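Plarnley Applicant Forum > Letters and References > Recommender says submitted, portal says "awaiting"

brolton_bound
My application to the Atumton graduate program has three recommenders. Two show as received. The third, Dr. Duman, says he uploaded his letter and got a confirmation page, but my portal still says "awaiting." The deadline is November 30, 2020 at 5 p.m. Eastern. Should I ask him to send it again or leave it alone?

laing_alum
Leave it alone for one business day. Atumton matches letters by the application number and the recommender's email address. If he used a personal address and you typed in his work address, the letter goes to a holding queue and a person has to move it over.

noelia_e
I disagree with waiting. I waited last year and my file was marked incomplete. Write to the admissions office now, give your application number and the name of the recommender, and ask if there is an unmatched letter. It takes five minutes.

brolton_bound
I did type in his work address. I don't know which one he used. I don't want to bother him again, he already did the form for me twice.

kirmizigul_e
Twice? What happened the first time?

brolton_bound
The first link expired. They last 10 days and he opened it on day 11. I had to go into the Recommenders tab, remove him, and add him back so that it would send a new one.

kirmizigul_e
Then that is your problem. When you remove somebody and add them back, the system makes a second record. If he clicked the link in the old email and it still let him in, the letter went to the record you deleted.

laing_alum
An expired link doesn't open the upload page. It gives an error. So he must have used the new one.

kirmizigul_e
It does open if he had the page saved from before. I had this happen in August with a different school on the same software.

laing_alum
Different school, different settings. I still say it is the email address.

aparecida_g
I read files for a department (at Laing, so take this for what it's worth). Both of those happen. Either way the letter is sitting somewhere and staff can find it. Please don't have him upload a third time. A second copy under another record makes it slower to sort out, and we can't merge them ourselves -- it goes to the central office.

Also, most departments count the letter by when it came in and ignore when it was matched. Check the page for your own program, because a few don't.

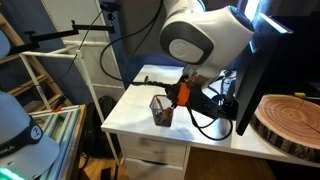
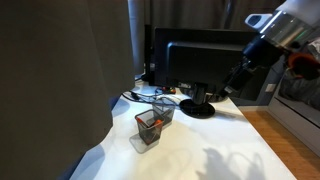
Graduate Admissions, Department of Engineering, Laing

noelia_e
That's good to know about the date. Mine was a department that didn't do it that way, which is why I'm nervous about telling people to sit and wait.

brolton_bound
I wrote to the admissions office this morning. The auto reply says I am number 327 in line and gives no time.

laing_alum
Is there a phone number? The line moves faster early in the day.

brolton_bound
Called. I was on hold a while but got someone. She found a letter from Sinan Duman with no application attached to it. She said it came in four days ago. She is attaching it by hand and it should show up overnight.

kirmizigul_e
Did she say why it didn't match?

brolton_bound
She said the email on it was different from the one I entered. She also said I had two records for him, so I guess you both get some credit. The old one is being deleted.

laing_alum
I'll take it.

erdal_t
Same thing here, different program. One of mine has been "awaiting" for a week. When you called, did you need anything besides the application number?

brolton_bound
Date of birth and the recommender's full name. Have both spellings ready if the name has an accent or a dotless i in it. She had to search twice.

erdal_t
Mine would. Thanks, calling tomorrow.

brolton_bound
Update: status changed to "received" for all three. The fee receipt and transcript were already in, so the checklist is done.

noelia_e
Save a copy of the checklist page with the date on it. Good luck.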